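Dralby Residents' Association
Minutes of the general meeting, 2024-05-03, Fullus Street hall

Apologies were taken as read. The January minutes were accepted with one correction: the association "noted" the parking survey, it did not "welcome" it.

1. Bus route changes
The operator's letter proposes dropping the Kao Road stop and running the Route 8 straight through to the shops. It claims a time saving of 2 minutes per trip. Members asked how this had been measured and at what time of day. The letter doesn't say. It also states that 501 households were consulted. A show of hands found no one present who had received anything in the mail.

The chair said the operator may well have figures to back this up. The meeting's view was that it should send them. Moved and carried: that the association write asking for the survey form, the dates and the list of streets covered, and reserve its position on the stop until a reply arrives.

2. Uris Park drainage
The council's latest advice is that the low corner near the swings is "performing as designed". Several members doubted this — the same phrase was used last year, before the path was closed. The consultant's summary recommends monitoring. It does not say who will monitor, or what reading would lead to any work being done. The secretary is to ask for the full report.
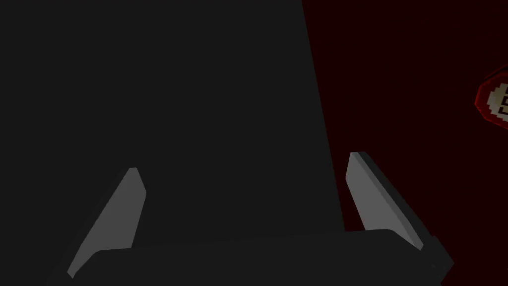
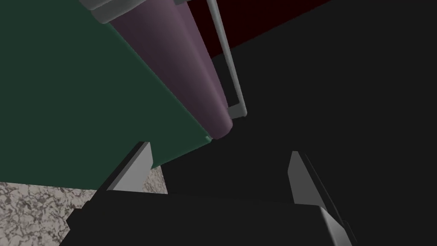 Computer-rendered views, same setting. Gripper at the bottom of each.

3. Street trees
Council has offered new plantings along Fullus Street at no cost to residents. The meeting asked about watering over summer and was told this would be "shared". Members wanted to know with whom. Left on the table.

4. Money
The balance was reported. Hire of the hall has gone up again, with no change to the heating. A request for $100 toward printing flyers was approved after some discussion of whether anyone reads them. The flyers are to fit on one side of the page this time.

5. Other business
The footpath outside the chemist is still marked with yellow paint and still cracked. The council's website lists the job as complete. Secretary to send the reference number back and ask what was completed.

A suggestion that the association start a newsletter got no seconder.

Next meeting to be advised, subject to the hall being available.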